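Chapter 7
Inventory Records and the Cost of Goods

Learning Objectives

After studying this chapter, you should be able to:
Distinguish between a periodic and a perpetual inventory system.
Compute the cost of goods sold under each system.
Explain how counting errors in one period carry over into the next.
Describe the main controls a small firm applies to goods held for sale.

Key Terms

beginning inventory, cost of goods sold, count sheet, cutoff, ending inventory, periodic system, perpetual system, shrinkage

7.1 Why Inventory Matters

In Chapter 6 we followed the sale of services, where the main cost of doing business was the time of the people who did the work. We now turn to firms that buy goods and sell them again. For such firms, inventory is often the largest current asset on the balance sheet, and the cost of the goods sold is often the largest expense on the income statement. An error in either amount affects both statements.

Consider Furow, a retailer of hand tools that operates a single store and a small stockroom. On January 1 the firm held goods that had cost $2,068. During the month it bought further goods at a cost of $1,773. The total of these two amounts, $3,841, is called the cost of goods available for sale. Everything the firm could have sold during January is contained in that figure.

At the close of the month each of those goods falls into one of two groups. Either it is still on hand, in which case its cost belongs on the balance sheet, or it has left the store, in which case its cost belongs on the income statement. If the goods on hand at the end of January cost $710, the cost of goods sold is $3,131. The reader should confirm this result before going on, as the same three lines of arithmetic are used throughout the chapter.

Two questions follow. The first is how the firm learns what is on hand. The second is what cost should be assigned to those goods when identical items were bought at different prices. Sections 7.2 through 7.4 deal with the first question. The second is left to Chapter 8.

7.2 Two Systems of Record

Under the periodic system, the firm keeps no running record of goods on hand. Purchases are recorded in their own account as they occur, and the inventory account is left unchanged until the end of the period. A physical count is then made, and the cost of goods sold is found by subtraction. The system is simple and requires little daily work. Its weakness is that any item missing from the count is treated as though it had been sold. Theft, breakage and clerical error all disappear into the cost of goods sold.

Under the perpetual system, the inventory account is changed with every purchase and every sale. The firm can state at any moment what its records say it should have. A physical count is still needed, but its purpose is different – it tests the records and reveals the difference between the goods recorded and the goods found. A shortfall of this kind is called shrinkage, and it can be reported as a separate amount.

The wholesaler Zitell used the periodic system until its catalog passed 3,000 items. By that point a full count required the warehouse to close, and orders received during the closure were filled late. The firm moved to the perpetual system and replaced its single annual count with a series of smaller ones, in which each section of the warehouse is counted in turn. This practice is known as cycle counting and is discussed in Section 7.4.

7.3 The Physical Count

A count is only as reliable as the procedures that surround it. Goods should be put in order beforehand. Count sheets should be numbered in advance and each one accounted for when the work is done. The people who count should not be the people who keep the records, and the sheets they are given should not show the expected quantities.

Cutoff deserves particular attention. Goods that arrive on the last day of the period must be included in the count and recorded as a purchase, or excluded from both. When a delivery is counted but the invoice is entered in the following month, ending inventory is correct while purchases are too low, and the cost of goods sold is understated by the full amount of the invoice.

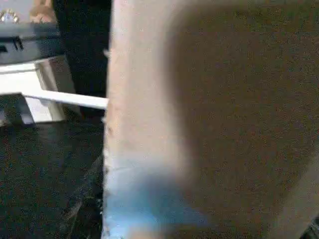
Dale Girard objects that textbooks give too much space to the arithmetic of the count and too little to the days before it, when damaged stock should be set apart and open deliveries settled. In Girard's view, most of the differences blamed on careless counting were already present in the stockroom when the first sheet was handed out. The point is a fair one, and Exercise 7.9 asks the student to draw up a schedule of preparation for a firm of moderate size.

Errors in the count do not end with the period in which they are made. The ending inventory of one period is the beginning inventory of the next. If ending inventory is overstated, the cost of goods sold is too low and income too high. In the following period the effect is reversed, provided that the second count is correct. Income for the two periods taken together will be right, although neither period's figure can be relied upon by itself.

The case of McKinnon, which opens the next section, shows how an error of this kind went unnoticed through two sets of statements. A second case, Mament, concerns goods held on consignment and appears among the problems at the end of the chapter. Students should review the treatment of adjusting entries in Chapter 4 before attempting either one.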